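Pre-Purchase Inspection Checklist: Two-Arm Bench Cell
Site: Umberg workshop
Prepared by Zakhar Panasiuk

Please fill this list before the purchase order is signed. Mark each point OK, NOT OK or LATER. Comments from the first round are already written in.

1. Supply and connection
Socket on separate circuit: OK
Emergency stop in reach from both sides: NOT OK. One button is offered in the price. I ask for two, and the second must be in the same quote from Favunex, not as an extra after delivery.

2. Arms and grippers
Mounting screws checked for tightness: OK
Spare finger tips included: LATER. The seller writes "on request". We need a price per pair.
Play in the wrist joints: OK, measured by hand only.

3. Cables
The cable on each arm hangs in a free loop. Please check it through the full movement, slowly, with one person at the stop button. Comment: I would put two spare cables in the budget for the first year. Delivery time is up to 21 days and we can not stand still so long. 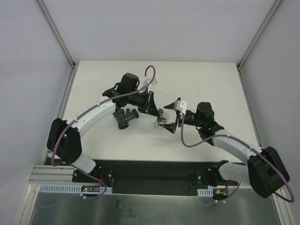

Gleice Sales asked why the spare cables are in the first-year budget and the spare gripper is not, when the gripper costs more and has the longer delivery. She wants both on one line so that the manager sees the full sum one time only.

I agree with this and changed the budget sheet. The gripper is now line 7.

4. Small electronics
Open circuit boards near the base rail: NOT OK. Ask for covers. If Favunex does not supply them, we must plan the cost of making them in house.
Labels on wires: LATER

5. Enclosure
Walls at back and sides fixed: OK
Front protection: to be discussed. The Ilta offer includes a front door with switch, the Favunex offer does not. Please compare the two prices with the door in both.

6. Papers
Manual in English: OK
Risk assessment: LATER
Warranty begins at installation, not at shipping: NOT OK, must be written in the contract. Payment term is 30 days.

Open points go back to me before the end of May.

Comments (3)

Simão Mendes
Is training in the price? We forgot it last time and paid it from the repair money.

Zakhar Panasiuk
No, it is not. I will add it under point 6, thank you.

Gonzalo Alcaraz
For the covers, please ask Romaniuk also. They made ours and the fit was good.

Contact: Equipment Planning, room 133 | © Umberg | Back to top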